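4.2 Does frequent sweeping lower indoor dust? A second look at the evidence

The claim that sweeping a hard floor every day lowers the amount of dust people breathe at home is repeated so often that few papers bother to cite a source for it. When we went looking for one, most of the trail led back to two household surveys, the Stullis survey and the later Ziren survey, and to product leaflets that quote one or the other. Neither survey was built to answer the question. Both asked residents how often they swept and then took a single dust sample from the floor of the main room. A floor sample taken after sweeping will of course weigh less than one taken before. It says very little about what is in the air an hour later, or what has settled on the shelves.

The Stullis survey is the larger of the pair, with 1000 homes, and its size has lent it more authority than its design deserves. Sweeping frequency was reported by the residents themselves, on a form handed over by the same person who came to take the sample. We doubt that many people, faced with a visitor who has come to inspect their floor, would admit to sweeping once a month. The survey report makes no allowance for this. It also lumps together homes with tile, sealed concrete and boards, although the gaps between boards hold dust that a broom will never reach, and homes with boards in that survey were also, on the whole, older and draftier.

The Ziren survey corrects some of these faults and adds others. Floor type was recorded, which is a real improvement. But sampling was done in March in one district and in midsummer in the other, and the report then compares the two districts as if the windows had been open for the same number of hours in each. The difference it finds between daily and weekly sweepers is small and disappears when homes with pets are left out. The authors mention this in a footnote. The leaflets don't mention it at all.

A third source, the Henare trial, is often cited in support of daily sweeping but was really a comparison of tools. Residents were given either a stiff broom or a damp flat mop and asked to use it for 2 weeks. Dust in the air was measured with a sampler on a bookcase, well above the height at which small children play. The mop group did slightly better. We would not put much weight on that result either, as residents knew which tool was supposed to win, and several of them said so in the exit form.

What the three sources share is a loose idea of what sweeping is. The word covers a quick pass down a hallway and a slow job that includes the corners and the space under the bed. Bristle stiffness, the length of the stroke and the smoothness of the floor all plausibly matter, and none of them was controlled. On glossy tile, fine dust tends to slide ahead of the bristles, and some of it may be thrown up again by a fast stroke. On a rough surface much of it simply stays put.
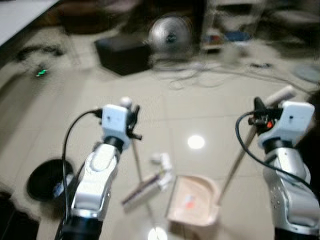
Figure 2. Broom with dark bristles on glossy beige floor tile.

Tile is the easiest case for a broom, and it is worth asking why even there the reported benefit is so modest. One reading is that sweeping works but is quickly undone by foot traffic. Another, which we find harder to dismiss, is that the floor was never the main source. The Skusov data set, although limited to apartments, suggests that bedding and upholstered chairs account for much of what is caught at breathing height. If so, a resident could sweep twice a day and see no change worth having.

We do not claim that sweeping is useless. Grit scratches floors, crumbs attract insects, and a clean floor is pleasant to walk on. Our complaint is with the step from these plain facts to a statement about air and health, which the published material does not support. The surveys are treated in the rest of this paper as records of what people say they do, and their dust weights are left out of the pooled analysis in Section 5.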